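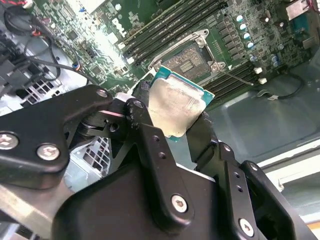
CPU顶盖上还留着一层灰蒙蒙的旧硅脂，插槽已经打开

旧机器换CPU、清硅脂，我的做法

先说一句，这篇写得急，想到哪写到哪，步骤是全的，顺序别乱就行。主板是绿色的Dell，品牌机的板子，跟自己攒的机器有几个地方不一样，后面会提。

要准备的东西

十字螺丝刀，中号，别用太小的，散热器螺丝会滑丝。
无水酒精，浓度越高越好。药店那种75%的含水多，应急可以，擦完多晾一会儿。
无绒布或者咖啡滤纸。纸巾不行，掉毛。
棉签，擦边角用。
新硅脂一支。我用的Lusley的小管装，一支够涂好几颗U，别的牌子也行。
放螺丝的小盒子。磁性的最好，没有就拿瓶盖。
手机，拆之前拍照。

第一步 断电

关机，拔电源线，显示器网线键盘全拔。拔完按住开机键10秒，把余电放掉。很多人跳过这步，别跳。然后摸一下机箱没喷漆的金属部分，放静电。冬天毛衣脱了。

第二步 拆散热器

有条件的话，拆之前先开机跑十几分钟，硅脂热了会软，散热器好取。跑完关机，再从第一步来。

螺丝对角松。先松左上，再右下，每颗转几圈就换，别一颗拧到底。螺丝带弹簧的，松到头会弹一下，正常。风扇线记得拔，捏住插头拔，别扯线。

散热器拿不起来的话，左右轻轻拧，转着转着就松了。千万不要硬往上拔。我在Dehghan论坛看到有人连U一起拔出来的，压杆都没开，针脚歪了一片，板子报废。

第三步 开压杆

压杆在插槽旁边，往下按一点，往外侧拨，脱开卡扣之后再慢慢抬起来。手别松，会弹。压杆抬到位，金属压盖就可以掀开了。

这时候CPU就是平放在插槽里的，没东西压着。捏住两侧边缘，垂直往上提。手指别碰底部触点，也别碰插槽里的针。提的时候不要斜着拖，要直上直下，离开插槽之后再翻转。

这里容易出事的就一个：硅脂。顶盖上的旧硅脂会沾手，手上沾了再去碰插槽，蹭进针脚里就麻烦了。我的习惯是拿出来之后立刻放到防静电袋上，洗手，再干别的。

第四步 清旧硅脂

旧硅脂用久了发灰发干，薄薄一层糊在顶盖上，看着不多，很影响导热。

先干擦一遍，能带走的先带走。然后滤纸蘸酒精，盖在顶盖上闷一分钟，往一个方向擦。来回擦会把脏东西又抹回去。换纸，再擦，一般换4张就差不多了。边缘的绿色电路板那一圈用棉签，棉签不要太湿，挤一下再用。

擦到什么程度？顶盖能看见金属本色，新纸擦过去没有灰印，就可以了。型号字迹这时候一般能看清了，顺手拍一张，以后查支持列表用得着。

散热器底面同样处理，铜底的有点发暗没关系，那是氧化，不用拿砂纸磨。

两边都晾干。我一般晾20分钟，这个时间刚好清风扇上的灰。

第五步 检查插槽

手电筒斜着照，换几个角度看。针脚应该是整整齐齐一片，反光一致。哪里反光不一样，哪里就可能有歪针。歪针不要自己用镊子瞎弄，除非手特别稳。

插槽里有灰用气吹，皮老虎那种。不要用嘴吹，有口水。不要用刷子，不要用棉签，棉丝会挂在针上。

没装CPU的时候压盖先虚合上，或者扣个塑料保护盖，免得螺丝掉进去。

第六步 装回去

换新U的话先查主板支持。品牌机的BIOS卡得比较死，同样的插槽不代表能点亮，先去官网把BIOS升到最新在拆，顺序反了就得装回旧U重来。

对准缺口。CPU两侧有小缺口，插槽上有对应的凸起，角上还有个小三角。水平放下去，靠自重落到位，一点力都不要用。轻轻推一下边缘，不晃，说明放平了。

合压盖，压杆压回去扣住。压的时候会有点阻力，还有轻微的吱吱声，正常的，第一次都会吓一跳。但如果阻力特别大，停，打开重新看。

第七步 涂硅脂

顶盖中间挤一粒，黄豆大小略小。我不刮平，靠散热器压开。想刮平也行，薄薄一层，能隐约看到底下金属就够。多了会挤到边上，又得擦。

散热器垂直放下去，放下去就不要再抬，抬了里面会有气泡。螺丝还是对角拧，每颗先带上几圈，再轮流紧。拧到底就停，别较劲。

风扇线插回去！这个我忘过，Dell的机器开机直接报风扇错误，倒也算提醒。

第八步 开机检查

机箱盖先不合。接电源、显示器、键盘，开机。换了新U第一次启动会慢一点，等等，别急着断电。

进BIOS看CPU型号对不对，温度稳不稳，内存容量有没有少。内存少了多半是CPU没压好，或者内存条碰松了，先把内存重新插一遍。

没问题再进系统，用Zurklow跑一会儿满载，看风扇转速。我那台以前满载转速吵得没法听，换完硅脂降到2000转上下，安静多了。

常见问题

开机黑屏，风扇转：先重插内存，再抠电池清BIOS，最后才拆CPU。
温度没降：散热器没压平，或者硅脂太少。重涂。
硅脂蹭到插槽里了：别通电。电子清洁剂冲，晾透，放大镜看过再装。
多久换一次：看使用环境，没毛病不用年年拆。

旧CPU擦干净，套防静电袋，外面写上型号。我都收在Flakatano的那种分格盒里，海绵要用防静电的，普通泡棉不要直接挨着触点。

内存插法下一篇在写。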